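Stories > Short Fiction > The Long Bench

Jul 13, 2020 | by Tegwen Rees

14 comments | 37 shares

I'd been at Lakville for 11 days when Florencio Nieto asked me to pick a hand. He said it the way you'd ask someone to pick a biscuit, and went back to his soup.

There were two in the running. The Sadex had fingers and a stubby thumb and cost more than my car (not hard, but still). The Judex was a plain two-jaw pincher that looked like something for getting jars off a high shelf. I loved the Sadex at once. I'm not proud of it — I'd have signed the order form before lunch if he'd let me.

"Run them both," Nieto said. "Same arms, same jobs, 270 goes each. Then come and tell me you love one."

So I ran them, all in the simulator, night after night through the end of June with the window open and the fan going. The pincher was dull and steady and got on with it. The Sadex was glorious about one time in three, and the rest of the time it closed on nothing at all, very gracefully, like somebody catching a moth and then opening their hands to find none there!

I started talking to it. "Left a bit," I'd say. "Left, you daft thing." My sister rang once in the middle of a go and I shushed her, my own sister, on her birthday.

By go 200 I knew the kitchen table on my screen better than the one I ate off. The marbled top, the red tray, the chequered board. I dreamt about that tray. I woke up one morning with my thumb stuck out sideways and my fingers bunched together, practising.

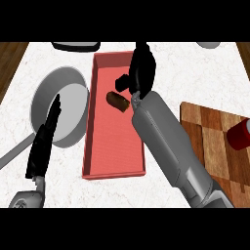 Nieto turned up behind my chair at some silly hour with two mugs and didn't say anything for a good while. I told him the thumb was coming in too early. I'd changed one number, I said, a tiny delay, and I wanted to start the count again from nothing.

"That's 270 more," he said.

"I know."

"And the Judex?"

"Gets the same. Fair's fair."

He put my tea down on the only dry bit of desk and pulled the other chair over — the one with the bad wheel — and sat in it with his coat still on.

"Go on, then," he said. "Show me number one."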